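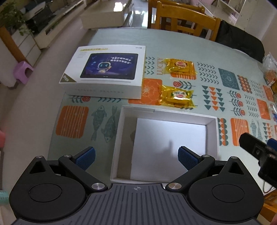 Häufige Fragen rund um Kartons, Tischdecken und das Packen am Esstisch

Seit ich hier übers Aufräumen und Verschicken schreibe, bekomme ich immer wieder dieselben Mails. Also sammle ich die Antworten jetzt mal an einer Stelle. Wenn etwas fehlt, schreibt mir ruhig, ich ergänze gern!

Hebst du Originalkartons wirklich auf?

Ja, aber lange nicht alle. Bei Tablets, Handys und Kopfhörern bleibt die Schachtel bei mir, bis das Gerät verkauft oder verschenkt ist. Beim Toaster fliegt sie nach der Rückgabefrist raus (und die Styroporecken gleich mit, die knirschen so furchtbar).

Deckel und Unterteil kleben aneinander. Wie kriege ich sie auseinander, ohne dass etwas reißt?

Deckel mit beiden Händen an den kurzen Seiten fassen, leicht anheben und warten. Das Unterteil rutscht dann von selbst nach unten, da muss erst Luft rein. Bitte nicht schütteln – ich habe so mal ein Ladegerät quer durchs Wohnzimmer geschickt.

Was machst du mit den leeren Unterteilen?

Die stabilen weißen Schalen sind meine liebsten Schubladeneinsätze. Flach, glatt innen, und man sieht sofort, was drinliegt. Bei mir stecken Kabel, Stifte und Ersatzbatterien drin. Passt die Schale nicht ganz in die Schublade, klemme ich ein gefaltetes Stück Pappe daneben.

Und die Deckel?

Kommen unter die Schale, mit der Öffnung nach oben. So bleibt beides zusammen und nimmt kaum mehr Platz weg. Falls ich das Gerät später verkaufe, muss ich auch nicht suchen.

Warum packst du am Esstisch und nicht am Schreibtisch?

Weil mein Schreibtisch voll ist, ganz einfach. Außerdem komme ich am Esstisch von allen Seiten ran, und abends gegen acht ist er sowieso frei.

Kratzen die Kartons nicht auf dem Holz?

Deshalb lasse ich die Tischdecke drauf! Am liebsten eine bunt gemusterte, darauf fallen kleine Flecken überhaupt nicht auf. Wer viele Kleinteile sortiert, nimmt lieber eine einfarbige. Auf einem wilden Muster mit Fischen und Blümchen habe ich schon eine SIM-Nadel gesucht, bis ich schlechte Laune hatte.

Wie wäschst du bedruckte Tischdecken?

Baumwolle bei 40 Grad, auf links gedreht, ohne Weichspüler. Abwischbare Decken nur mit lauwarmem Wasser und einem Tropfen Spülmittel. Faltkanten glätten sich meistens, wenn man die Decke über Nacht liegen lässt.

Darf man kleine Snacks mit ins Paket legen?

Klar, ich finde das sogar sehr nett. Einzeln verpackte Sachen sind ideal, Schokolade im Sommer eher nicht. Gizella Major, von der ich das Päckchenpacken gelernt habe, legte immer etwas Süßes obenauf und füllte die Lücken mit Seidenpapier. Kekse gehören nach oben, sonst kommen Krümel an.

Welches Füllmaterial nimmst du?

Zeitung, alte Packpapierbögen und das Wellpapier von Binlow, das ich dreimal verwende, bevor es ins Altpapier geht. Davon habe ich noch eine halbe Rolle im Flur stehen.

Wie viele Schachteln sind zu viele?

Meine Grenze ist ein Regalfach. Ist das voll, muss etwas weg, und zwar bevor das nächste Teil dazukommt. Im November gehe ich alles einmal durch, dann ist vor den Feiertagen wieder Platz.

Weitere Beiträge
Kabel sortieren mit den Beuteln von Janel
Geschenkpapier retten und glatt bügeln
Safavi-Boxen im Flurschrank: mein Zwischenstand
Der Esstisch als Arbeitsplatz

Zuletzt aktualisiert: November

Diese Seite verwendet Cookies, damit deine Einstellungen gespeichert bleiben. Mehr dazu in der Datenschutzerklärung.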